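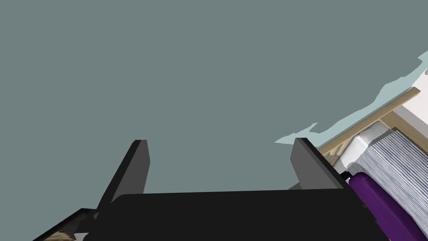

Lab Visits

An afternoon at Vanley, and the fault that made the day

I've wanted to get inside Vanley's test lab ever since a friend came back from the June open day raving about it, and on July 15, 2021 I finally did. Four of us went round, with Mirta Alarcón leading. She runs the home robot group, and she let us stay an hour past the planned end because we wouldn't stop asking things!

I'd expected a row of polished demos. Mirta started us off with a failure instead, and I loved her for it.

The team trains its arm in simulated rooms before anything moves on the real bench. The view at the top of this page comes from one of those rooms, looking past the black fingers of the gripper, wide open and holding nothing, into a big plain stretch of gray-green. Over on the right are tan slats, a gray and white striped cloth and a shiny purple thing lying at a slant. I asked what the purple thing was and got three different answers from three people, so I'll leave it at that.

The fault itself is a lovely bit of detective work. The job, as written, was to pick up one object and lift it clear. In a batch of 500 simulated runs, 199 were logged as good grasps with nothing between the fingers at the end. Girish Jaiswal, who was checking the batch, only caught it because he likes to watch a few runs through before he trusts the totals. The software had been taking the close command as proof of a grasp. If the fingers opened again later, or had never met anything on the way in, the record still said "held."

Now carry that over to a real arm. It thinks it has a bottle, so it swings across to the drop point at carrying speed, with its obstacle margins set for a load that isn't there. On the bench at Vanley that did happen once, and the arm knocked a tray onto the floor. No one was inside the fence. Sarla Shakya, who looks after safety for the whole building, shut the bench down for 6 days while they sorted it out, and from the way she told it I don't think anyone argued.

The fix is simple enough that even I followed it. The gap between the fingers is now read all through the move, and if it goes fully open or fully shut the arm stops where it is and waits for a person. We got to see this on the real bench. Girish pulled a foam block out with a long stick halfway through a carry, and the arm stopped dead – I may have clapped.

They also went back through the older logs and threw out 242 runs they could no longer vouch for. Mirta winced a bit telling us that. Weeks of computer time, she said.

After that we had tea and a quick look at the workshop, where Ruaridh Laing was rebuilding a wrist joint and let us handle the old one (much heavier than it looks). The emergency stops are on both sides of every bench now, at elbow height, and visitors are shown them before anything is switched on.

Wear closed shoes if you go, and ask to see the logs as well as the arms. The visitor parking is behind the building, past the second gate.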